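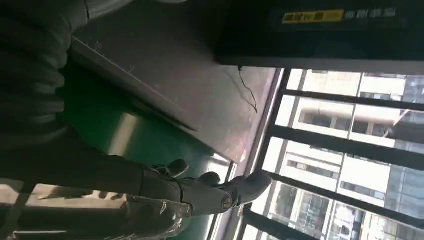

Sirnthorpe workshop rooms to reopen after refit

Mon 26 October

The ground-floor workshop rooms at the Kulkarni Building in Sirnthorpe will reopen to tenants and evening classes next week, following a refit of the workbenches, storage and windows.

The work was carried out by Brosus, the contractor appointed by the building's management in the spring. It covered 778 square metres of floor space on the north side of the building, including the two assembly rooms and the shared repair bay. Old benches have been replaced, wall panels have been cleaned and refixed, and the window catches have been renewed throughout.

Guido Cirillo, head of premises at the Kulkarni Building, said that daylight had been the main request from tenants when they were consulted on the plans.

"People who do close work by hand asked to sit nearer the windows," he said. "The benches have been turned to allow for that, and the tall cupboards have gone to the inner wall. We have lost a little storage in the repair bay and will look at that again in the new year."

Each tenant will be given a bench number and a lockable drawer before moving back in. Tools and parts placed in storage during the works may be collected from the loading door between 9 am and noon on weekdays. Items must be signed for, and tenants are asked to bring the receipt issued to them when the rooms closed. A total of 200 crates are being held.

Evening classes in small appliance repair, run by the training provider Zatura, will resume in the second assembly room. Pylyp Maksymiv, who leads the course, said that those enrolled before the closure would keep their places and would not be charged again. New applicants will be added to the waiting list.

Some work remains to be completed. The tidying of cables in the repair bay will continue in the evenings, and the side entrance will stay closed until the new door has been fitted. Deliveries should be sent to the main reception during this period.

Enquiries about bench allocation should be made in writing to the premises office.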